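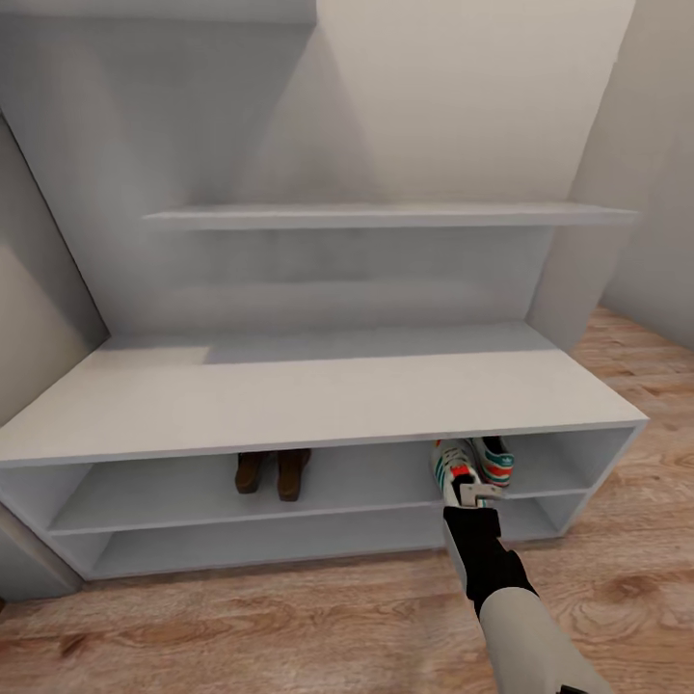

*The alcove with its white shelves.*

Leonie Cosgrove got the keys to the apartment in August, two months after her aunt's funeral. The lawyer, Mr. Oltmanns, slid them across his desk in an envelope with the number 505 written on it.

"Fifth floor," he said. "The elevator works in the mornings."

She went in the morning. The movers had already come for the furniture, and most of the rest had gone to her cousin in Britau, who had asked for it before the funeral was over. What was left for Leonie was the apartment itself and a savings book from a bank that had changed its name. The book showed a balance of 3,174. It didn't say what had been paid in since.

She opened the windows. Then she went and stood by the alcove, where Aunt Clenetti had kept her radio.

Clenetti was not her real name. It was the name on the side of the accordion she played in the dance halls when she was young, and people had started calling her that and never stopped. She had played until she was 70. After that the accordion stayed in its case, and she listened to the radio and told you what the players were doing wrong.

Someone knocked. The door was open, so it was only a formality.

"You're the niece," the man said. "Sipho Molefe. I'm across the hall."

"Leonie."

"She said you'd be tall." He looked past her into the room. "I have something of hers. I didn't want the movers to get it."

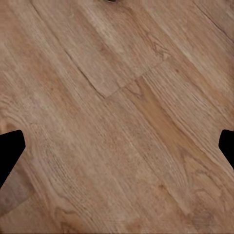
He was gone for a few minutes. Leonie heard a closet door, then something heavy being dragged, then a pause. When he came back he was carrying the accordion case in both arms, the way you would carry a sleeping dog. He set it down by the window and straightened up slowly.

"She gave it to me in the spring," he said. "She said your cousin would sell it."

"He would."

"She said you might too, but you'd feel bad."

Leonie laughed, and then she had to look out at the street for a while. A bus went by. Mr. Molefe waited. He seemed to be good at waiting.

"Did she ever play for you?" she asked.

"Once. She said her hands were no good, and she was right." He thought about it. "It was a waltz, the one from Busoter. She stopped in the middle and told me the rest of it in words. Now it goes up, she said. Now everybody turns."

Leonie knew the one. She had danced to it at a wedding when she was a child, standing on her uncle's shoes, going around and around until the lights ran together. She hadn't known it came from anywhere.

She knelt and undid the clasps. The case smelled of dust and cough drops. Tucked beside the accordion was a folded sheet of paper, and on it, in her aunt's square capitals, was a list of what needed fixing. Two reeds. A strap. The low F, which stuck in wet weather. At the bottom she had written the price a repairman once quoted her, and next to it the word THIEF.

"I can't play," Leonie said.

"No," said Mr. Molefe. "She mentioned that."

She took off her shoes, sat down on the floor, and pulled the thing into her lap. It was much heavier than she remembered. She got her arms through the straps, the good one and the bad one, and opened the bellows a little. It breathed in. She pressed a key at random and a note came out - thin at first, then very loud.

Across the hall a dog started barking.

"That's the F," said Mr. Molefe, and he pulled the door shut behind him and leaned on it to listen.
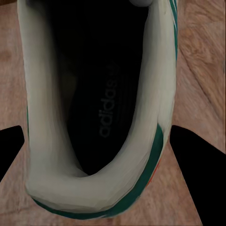

*A sneaker on the wooden floor.*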